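Quang Vũ had 700 words to fill and a Zamix arm on loan until the end of November. He wrote reviews for a trade paper read mostly by people who ran small repair shops, and he knew what they wanted: the price, the noise, and whether it dropped things.

Ihor Marchuk, who sold the arms for Eltum, had driven up with it that morning. He kept his coat on.

"What will you give it to do?" he asked.

"Parts," said Quang. "Switches, terminals, a stop button. They're on the blue tray. They should go in the organizer."

"Which level?"

"I don't mind. Does it mind?"

Marchuk wrote that down. Quang typed in the job the way the manual said to, in plain words, and pressed the key. The arm thought for 3 seconds and moved.
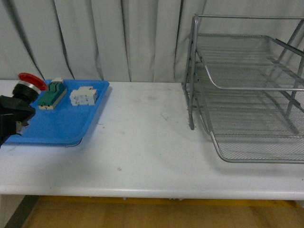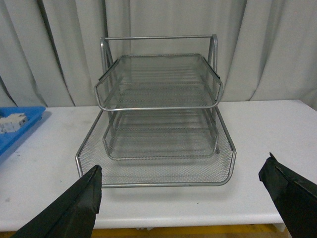

The button in the gripper over the blue tray, and the mesh organizer between the two fingers.

"It's slow," Quang said.

"It's careful. You can set it faster on page 307."

"The manual has a page 307?"

"It's a good manual."

Quang pulled up a chair. His father had sorted parts at Pralness for most of his life, at a bench by a window, and had never looked at his hands while he did it. He used to listen to the football. Quang tried to remember if his father had been fast, and found he had no idea. There had been no one to compare him with.

"My readers will ask if it gets tired," he said.

"It doesn't."

"They'll ask if it gets bored."

Marchuk looked at the arm for a while. "Orest Hnatiuk had one in his shop all summer," he said. "He told me he started putting the radio on for it."

"Did that help?"

"He said it helped him."

Quang wrote the first line of the review, which was the price, and the second, which was the noise. He left the third line open. Then he got up, went to the kitchen, and came back with the radio and 2 cups of tea. Marchuk took off his coat.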